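The Great Table Clear-Off

Happy spring, everybody! I had big plans to write about seedlings this time (they're fine, they're leggy, they're leaning toward the glass like they want out) but instead I've spent most of the week on one piece of furniture, so that's what you're getting.

You may remember the big table. I mentioned it back in December, when I was wrapping presents on one end, paying bills on the other, and eating my dinner standing up at the counter. It came home with me from the secondhand barn out in Toltham, where I'd gone for a lamp. I paid $220 for it, which felt like a lot that afternoon and feels like a steal now, and then it took two trips and a lot of bad language to get it through the side door. The legs come off. I learned this after the first attempt.

Anyway, since the day it arrived that table has been covered. I'm not talking about a few letters and a coffee cup. I mean covered, edge to edge, with a kind of geology to it. The top layer was this month's mail and a bag of clothespins. Under that was the jigsaw puzzle, the Pridisance one with the harbor, all 2000 pieces of it, which I started in a fit of winter optimism and finished maybe a fifth of. Under the puzzle there was a tablecloth I'd forgotten I owned, and under the tablecloth there were crumbs from at least two birthdays.

So last Saturday I got up early, put on the radio, and started at the left end. My only rule was that nothing could go on the floor. If I picked a thing up, it had to leave the room in my hand. This sounds so sensible and it is SO annoying! You walk to the hall closet with a single glue stick. You walk back. You walk to the kitchen with a measuring cup (why was there a measuring cup?) and you come back and there's the other measuring cup. By lunch I'd cleared a patch you could have set one plate on, and I did, and had a grilled cheese there to celebrate.

The puzzle was the hard part. I couldn't bear to break up the harbor, so I slid the finished corner onto a baking sheet, which worked right up until I needed the baking sheet. It's on a piece of cardboard now, on top of the wardrobe, and we'll see each other again next winter.

The paper took all of Sunday. I'd been keeping receipts in a Pagano cookie tin, and then in a second tin, and then just near the tins. I sorted them into keep and don't keep, and the don't keep pile was so much bigger that I got suspicious and went through it again. I found a rebate form worth $131, expired, of course. I found the warranty for a blender I gave away. I also found a very nice letter from one of you about the rhubarb recipe, and I'm so sorry, I'm writing back this week, I promise.

By Sunday night there wasn't a thing left that I could blame on the puzzle, and I went to bed feeling about ten feet tall.

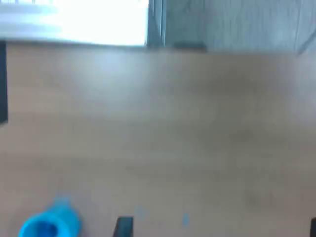 All that wood, and the light coming down on it.

I'd forgotten the color! With everything piled up I had it in my mind as a dark, serious sort of table, and it's a light brown, almost a pinkish tan in places, and it goes cooler and grayer as you look over to the right. It's lovely next to the blue-gray of the wall. I've been wandering in with my coffee just to stand at the end of it, which is a silly way to spend a morning and I recommend it.

Now, cleaning. I know some of you have strong feelings about this, because I heard from you after the cutting board piece. I went with warm water and a tiny squirt of dish soap on a cloth that had been wrung out until it complained, then a dry towel straight after. I did it in strips, working along the length, and I changed the water when it got gray, which was more often than I'd like to admit in print. For the sticky bits (jam? let's say jam) I laid the damp cloth over the spot for a minute and then rubbed gently with my thumb through the cloth. I didn't scrape. I scraped a table once, in my first apartment, and I could find that spot with my eyes shut to this day.

After that I got out the Josuvus paste wax, the one in the flat can that smells like an old library. I'd read the can twice and still put on too much the first time I ever used it, so here's my advice: whatever you think is a small amount, halve it. Try it underneath first, somewhere near a leg, and leave it overnight before you go any further. I'm still at the underneath stage. I like the matte look the top has now and I don't want to wake up to something shiny, so I'm taking my time, and I'll report back.

The bigger question is how to keep it clear, and I've been asking around. One friend swears by a fruit bowl, on the theory that a table with a bowl on it looks finished and people leave it alone. I tried that. The bowl had keys in it by suppertime. My sister-in-law says you need a basket by the door for the mail, and she's probably right, but she also has a mud room and I have a hook.

What I've settled on for now is a nightly sweep, and I mean very small. When I turn off the kitchen light I go past the table and take away whatever landed there that day. Last night it was a seed catalog, a pair of scissors, and one glove. It took me less time than brushing my teeth. I've missed one night so far and the next evening was noticeably worse, so there's some sort of compound interest going on.

I've also given myself permission to keep one project out at a time. One! At the moment it's the chair cushions, which need new covers before anybody comes over in light-colored pants. Having a long flat surface to cut fabric on has been a complete joy. I rolled the whole length out and didn't once have to crawl around on the rug with pins in my mouth. If you've been cutting on the floor, your knees have my sympathy, and do try a table if you can get at yours.

A few of you asked what size to look for if you're hunting for a big one secondhand. I'd say measure your doorways before you measure the room. Bring a tape, and bring a blanket for the car, and lie down on the floor of the shop and look up at the underside, even if people stare. You'll see right away whether the legs unbolt and whether somebody has been at it with the wrong screws. Wiggle it, too. Mine had a wobble that went away with a quarter turn on each bolt, and I'd nearly walked off and left it because of that.

I'm having people over to eat at it next weekend, sitting down, with napkins. The menu is soup and the good bread and whatever I can coax out of the rhubarb. If you've got a trick for keeping your own table from silting up, please write and tell me, and I'll put the best ones in the next letter along with the wax results.

Recent letters
- Cutting boards, and your many opinions about them
- Rhubarb, three ways and a failure
- What I kept from the linen closet
- A lamp from Toltham, finally
- Wrapping paper storage that fits behind a door
- The seedlings are up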